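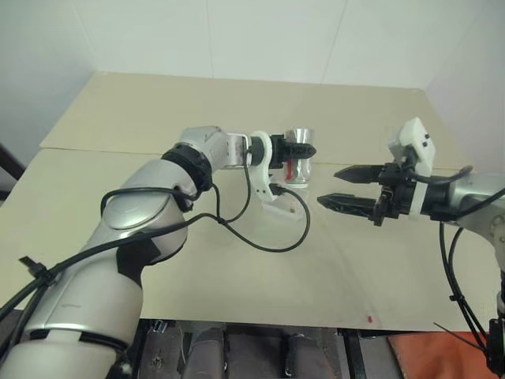
Hasen Holds Off on Second Robot Cell Until June Review

Home | News | Products | Investors | Contact

DRUNIVHOLM, May 2026 – Hasen will not order a second two-arm cell from Gratura until the first one earns its floor space, the company said.

Gratura quoted 1,796 parts an hour. The test line has averaged 566.

"One arm gripping a can while the other waits is not a business case," said Caroline Mosoti, head of purchasing. "We were sold a number. We want to see it."

The budget also left out spare gripper fingers and cables. Hasen has asked Lanz for a competing bid.

Plant manager Ursina Hofstetter said 696 parts an hour would cover the lease. "Below that, I'd keep the money."

Hasen will review the figures in June.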